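12/10/18

Picking up where I left the natural dye tests. Iman has been asking me for a straight answer on whether the onion skin recipe holds up on the Fasmont wool, and I keep saying "nearly!" and then going off to get more coffee. So, a proper entry.

First thing, the scouring. I did all the new skeins the slow way this time: warm water, a squirt of the plain soap, forty-five minutes with the lid on and no poking. I am a terrible poker. The last batch felted at one end because I couldn't leave it alone, and Anayeli still has it hanging over her desk like a dead eel. The new ones came out soft and even, and the water ran clear on the second rinse, so I think the wool itself is pretty clean and we've been blaming it for our own sloppy rinsing.

Alum next. I weighed everything dry, 996 g of wool altogether, and put in 158 g of alum, a bit heavier than the recipe card on the wall. The card was written for the old Tosov yarn (thinner, and greedy for color), and I never trusted it for anything this chunky. Left it overnight with the heat off.

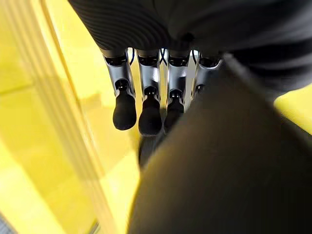

Morning smell: wet sheep, as always. I squeezed the skeins out without rinsing and went straight into the pots. Pot A got yellow onion skins only. Pot B got yellow skins with a handful of red ones thrown in. Pot C was madder, the last of the bag that came in August, and I'm sorry to say the bag had not been closed properly and had clumped. I broke it up with the back of a spoon and it seemed fine, but I'm writing it down in case the color goes strange on us later.

Pot A was gorgeous almost right away! That deep marmalade orange you never quite believe came out of kitchen scraps. Pot B went browner than I wanted. Iman loves it, says it looks like toast, and wants a whole blanket of it. Pot C I kept under a simmer the entire time (thermometer clipped to the side, checked every 11 minutes because that's how long my kitchen timer goes now that the dial sticks) and it still came out more brick than red. I suspect our water. Bañez, the dye shop, told us months ago to try a pinch of chalk in the madder pot and I forgot again. CHALK. Writing it big.

Things I'd change before the next round:

- Soak the onion skins the night before. I did it for pot A only, ran out of buckets, and I'm sure that's half the reason A looks so much better.
- Tag the skeins with something that doesn't dye. The cotton string came out the same orange as the wool, knots and all, so I spent a silly amount of time working out which was which by feel.
- Keep the iron bucket far away from everything else. One drip on a pot B skein and there's a gray-green freckle on it forever.

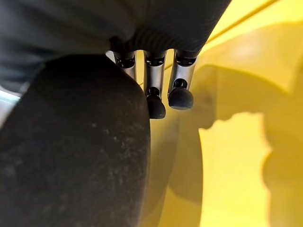
## Light test

I finally took down the window cards from the summer. They'd been up 51 days, half of each card covered with foil tape and the other half facing the sun. The results, in no great order:

Madder on wool hardly moved. I had to hold it against the covered half and squint. Weld was good too, a tiny bit duller. Onion skin without alum faded to a sad tan, which we all expected. Onion skin with alum did much better than the books had me fearing, still clearly orange, just a little tired. The beet one is now beige. Anayeli put that in as a joke and I want it on record that she won the bet, so I owe her lunch.
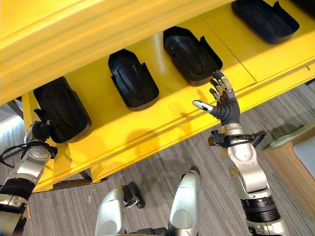 I also had one card with the Onata kit dye on it, the purple, mostly to have something from a packet to compare with. It held in the middle and went pinkish near the top, where the tape had lifted. I wouldn't read much into one card. Better tape next time, and I'd like two cards of everything so a lifted corner doesn't spoil the whole thing.

## Wash test

Did this quickly at the end of the day, so treat it as a first look. I cut a short length from each new skein, braided it with white wool, and washed it by hand with the plain soap. Pots A and B left the white strands alone. Pot C bled, a faint pink all down the braid, and the rinse water was pink too. Could be loose madder bits from those clumps, could be that I didn't rinse enough after the pot. I'll rinse the C skeins again, let them hang, and braid a fresh piece.
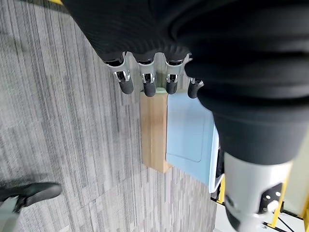
*Hand, fingers down, over the striped carpet tile.*

Still to do: wind off the A skeins for Iman, write up a new alum card for the wall (big letters, pencil, in a plastic sleeve so it survives me), order madder, buy chalk. Ask Anayeli if she wants the eel back in the next dye pot. I'd love to see it orange.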